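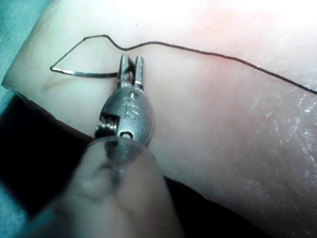 Why does a robot cost more than the price on the tag?
The price only buys the machine. After that you pay for tools, spare parts, practice supplies and lessons for the people who run it.

Home | Kids | How Stuff Gets Bought | Ask Us | Print

Buying a Robot, the Grown-Up Way

OK so say a school wants a robot that can practice sewing stitches. Real hospitals buy robots too, but lets stick with a school. We'll call it Gernton, because thats where Hongmei Hao teaches and she let us peek at her shopping list.

First, the wish list. What's the job? Tiny stitches. So: small tools, small cameras, steady arms. No wheels needed. No talking. Cross those off, they cost money.

Next, the budget. A budget is a plan for your money before you spend it. Hers, for the first year of extras:

Tools that grip needles: $2,890
Practice pads and thread: $500
Fixing stuff: $1,000

The robot itself is a seperate list. Much bigger numbers. Bring a snack.

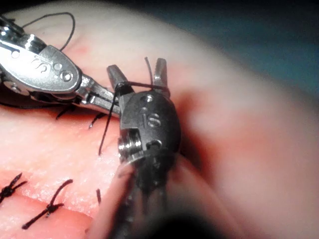
What gets used up the fastest?
Pads and thread. Once a pad is full of stitches you need a fresh one, so those get ordered again and again.

Tools wear out too, just slower. Think of scissors. Fine for ages, then one day they only chew the paper.

Then, shopping around. Hongmei asked two sellers, Turel and Phetsri. Turel was cheaper. But spare parts took 41 days to show up! Phetsri cost more and had them on the shelf. She picked Phetsri. Waiting costs something too, if a whole class is sitting there.

Last bit: save some. Put a little money away for the thing you forgot. There is always a thing. Hers was a table. The old one wobbled.

Your turn. Pick a robot job (feeding fish? sorting socks?). Write what it needs, what gets used up, what might break. Add prices. Ask a grown-up to check your adding.

Next time: who gets to press the stop button.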